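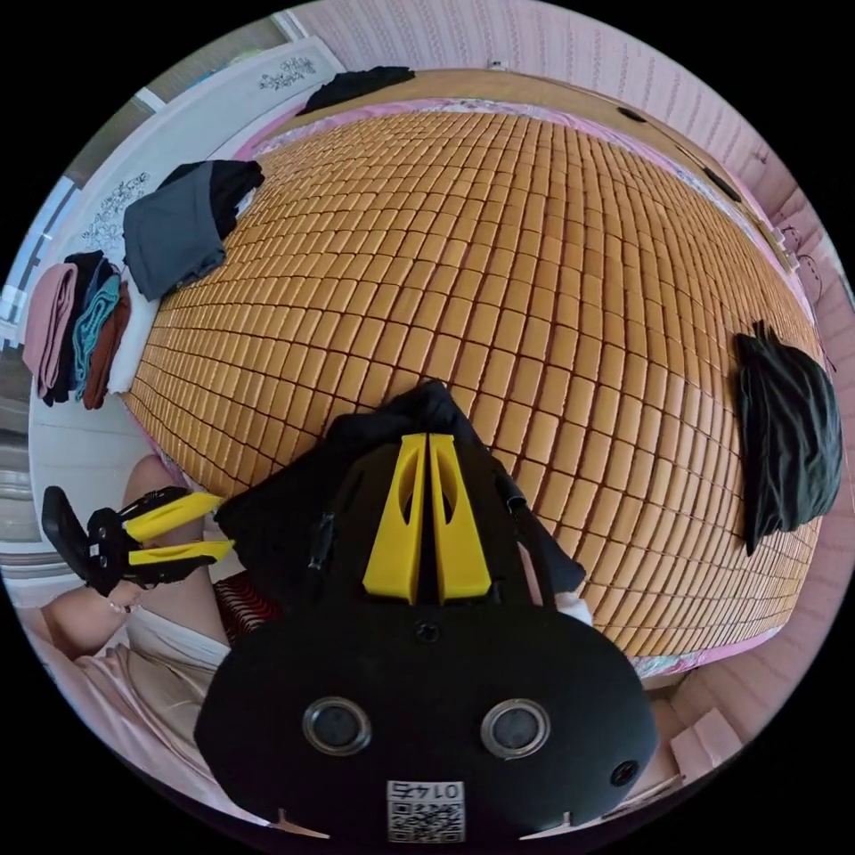 Keeping a Pair of Hand-Held Grippers in Working Order
Second-year project report, Birnside College, Cluvville
Supervisor: Joanne Parsons

1. What I set out to do

The Nigatu project collects laundry folding with hand-held grippers, and when I joined in March I figured I'd be folding. I did fold, a lot, but I ended up as the one who looks after the tools, and that's what this report covers: how a pair gets set up before a session, what wears, and what I changed. I've left out anything to do with training the robot arm, which is Skeninine's half of the work and way over my head.

Over the term I logged 207 sessions. A session for us is one pile of clothes, however long it takes. My log is a school exercise book with a page per gripper, and I'd recommend paper to whoever takes over (it's hard to type with a gripper in each hand!).

2. The pair

Each gripper has two yellow fingers on a black body, and you work them by squeezing the handle. On the wide black face are the two round windows in their silver rings, and below those is the QR label with the unit number. If you're holding the thing in front of you the number is upside down, so for the first week I read every label twice. Ours are in the 0140s and the number goes in the log before anything else does.

The fingers come off for replacement. Mine started out as a set of 9 spares in a sandwich bag, and by the end of term the bag was down to three. The long slots in them collect lint like you wouldn't believe, mostly off dark clothes. 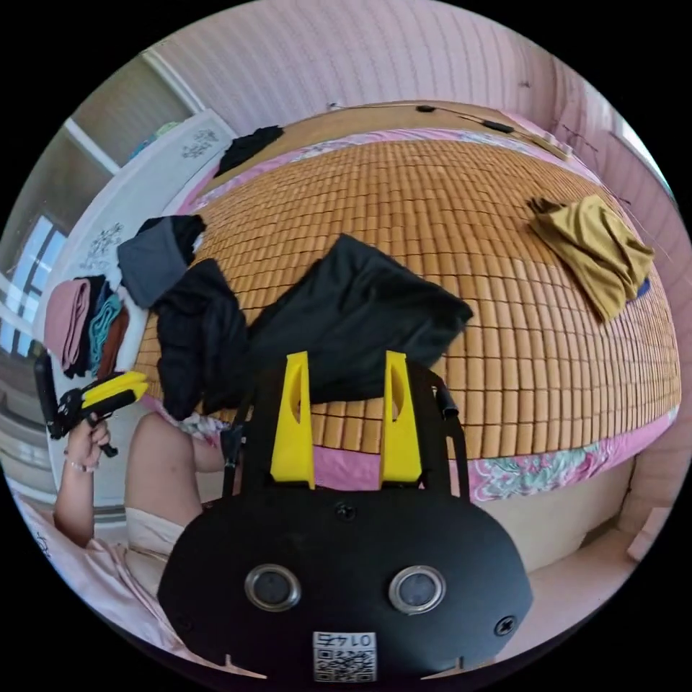 Figure 1. The two grippers at the bed, with black and mustard clothes on the tile mat.

3. Setting up

The whole routine takes me 20 minutes, down from nearly an hour when I started. I do it in this order:

Write down both unit numbers.
Wipe the round windows with the lens cloth. Never a sleeve. I know the sleeve is right there.
Check the screw at the top centre of the face, just below the fingers, then the others. Finger tight plus a nudge with the driver.
Close the fingers on a strip of paper and tug. The paper should drag evenly on both sides.
Open and close ten times and listen. A click partway means something has crept out of line.
Look along the straps for fraying.
Pick up a T-shirt by one corner and hold it up while you count to five.

The paper test was Joanne's idea and it caught more problems than everything else put together. When the fingers aren't parallel the strip slips out on one side, and you'll see the same thing later as a shirt hem that keeps sliding away from you. Before we had the test I blamed my own hands for that.

4. What went wrong

Loose top screw, mostly. It backs out a little at a time and you don't feel it until the fingers rock. I tried thread-locking fluid on one unit and it held for the rest of term, but I used too much and made a mess of the driver slot, so go easy. The label on another unit started lifting at one corner and I stuck it down again with clear tape -- then had to peel the tape off when the glare stopped the scanner reading the code.
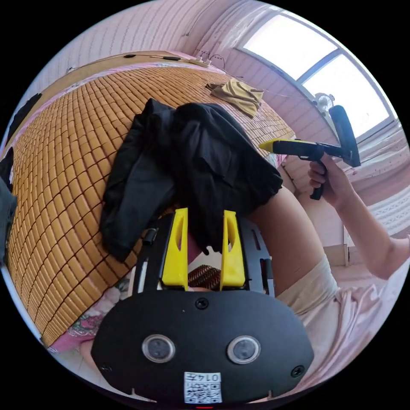 Figure 2. Unit 0147 in front, the other gripper in the right hand.

Worst day of the term was a finger that cracked through near the slot. I swapped it, skipped the paper test as I was running late, and threw out a whole afternoon of folding when I found I'd seated the new one crooked. That one's on me. It's written in the log in red.

Lint is a smaller nuisance but a constant one. I cleaned the slots with a dry toothbrush every few sessions, and did it after every session with dark clothes. Tweezers for the rest.
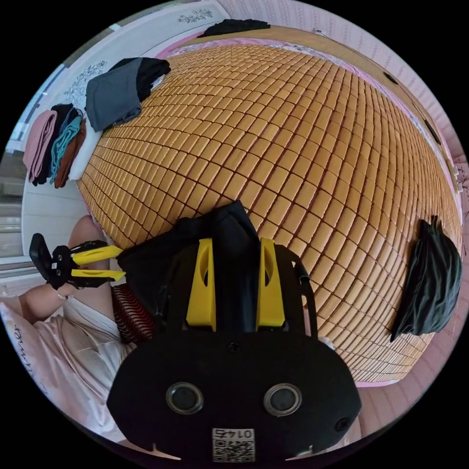

The tile mat gave me some trouble too. If you press down for a low grab, a fingertip can drop into a seam between tiles and catch there, and all that force goes sideways into the mount. I taught myself to come in flatter and pinch the cloth a bit higher up, and my finger swaps got less frequent after that -- though I was also just getting better at folding by then, so I can't really say which one did it.

5. Weights and spares

A bare unit came out at 381 grams on the kitchen scale, handle included. It doesn't sound like much until you've done trousers for two hours. I took a break every hour and changed which unit was in which hand, writing the swap down so the wear notes still matched the right label.

For next term I'd order fingers in pairs. A new finger opposite an old one never gave me an even pull on the paper, even with both screwed down properly. I'd also like a second driver, as the one we've got lives in my pencil case and comes home with me by accident. The log book and the toothbrush are in the top drawer at Birnside, next to the lens cloths.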